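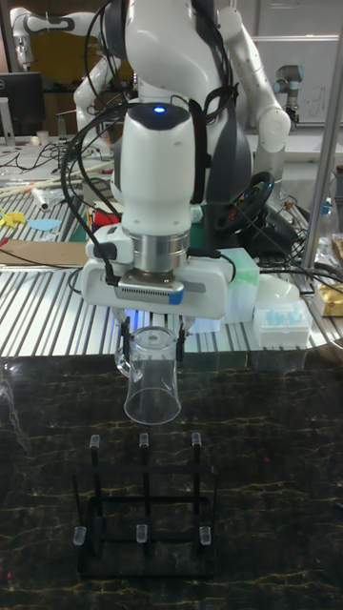 Home | Projects | Reports | Safety Guidance | Contact

Progress report to Drevov, June
Project: Written practice for shared arm cells, Ratcombe workshop
Prepared by Theano Kouris

You asked for a shorter report this time and for a plain answer on whether the draft rules are doing any good. The plain answer is that some are, and that I would not yet put our name to the whole set.

The draft now stands at 4 pages. In the spring it was closer to a small book, most of it copied from supplier manuals and from a checklist Mulcahy uses on its packing line. Mateja Papadopoulos cut it down. What she took out was mainly advice that could not be checked by a person standing at the bench: "maintain awareness," "use suitable force," and so on. I was glad to see it go. Welington Pacheco was less glad and has asked for the awareness section back. We have agreed to disagree until the next review.

Work since the last report

The main task has been household handling, chiefly setting a clear plastic cup upside down on a pegged drying rack. We logged 380 placements under the draft rules. Please don't read much into that number. It is one cup shape and one rack, run by people who helped write the rules and knew they were being watched. Guvar's proposal called this "a representative domestic workload." I would not call it that in print.

Clear plastic has been a fair test of the rule on grip checks, all the same. The draft says the operator must confirm the grip by eye before the arm moves over the rack. With a see-through cup, two people can look at the same grip and disagree about it. Mirsad Živković wants a set hold position and a pause before lowering. I think he is right, and the pause costs very little. It goes into the next version.

Rules I would keep

Speed is capped whenever a person is within reach of any arm, including one that is parked. This was argued over for weeks. The old wording covered only the arm in use, and in a room with several arms side by side that is too narrow.

One named person holds the stop button for the whole run and does nothing else. The log shows 5 stops called by hand. In 4 of them the cell's own limits had not tripped, and I give those more weight than anything else in the log. I can't say what would have happened if no one had stepped in, and I would ask that the summary for your board not say it either.

Rules I doubt

The clear-bench rule. As written, nothing may be on the work surface except what the current task needs. It reads well and it is not followed. Our benches hold cardboard, paper shapes, sticks, cables and parts from other tasks, and they did on the day the rule was signed. Either we enforce it or we rewrite it as a marked zone around the task that must be kept free. I favor the zone. A rule that everyone walks past every morning makes the others weaker.

Cable routing. The draft says cables must be "tidy." Mirsad Ristić has offered better wording, based on whether a cable can be snagged through the full travel of each joint. That can be tested. "Tidy" can't.

The sign-off sheet. It has been filled in for every run, often in the same pen and, I suspect, at the same time of day. I see no proof that it changes what people do. Drevov's own grant terms call for it, so it stays, but I'd like to talk about that.

Money

We have 2000 left in the equipment line. I had planned to spend it on a light curtain. After walking the room with Mateja I would sooner put it toward floor marking and a second stop button on the far side of the benches — less to show visitors, more likely to be used. This needs your approval, as it moves funds between headings.

Before the next report

Welington will run the cup task with people who had no part in the drafting. Mirsad Ristić will finish the cable wording and try it on each arm. I will send the revised bench rule to Mulcahy for comment, although their line is fenced and ours is open, and I don't expect all of their comments to carry over.

The request to publish the rules as a "standard" should wait. They are one workshop's habits, partly tested. I am happy to share them under that description with anyone who asks.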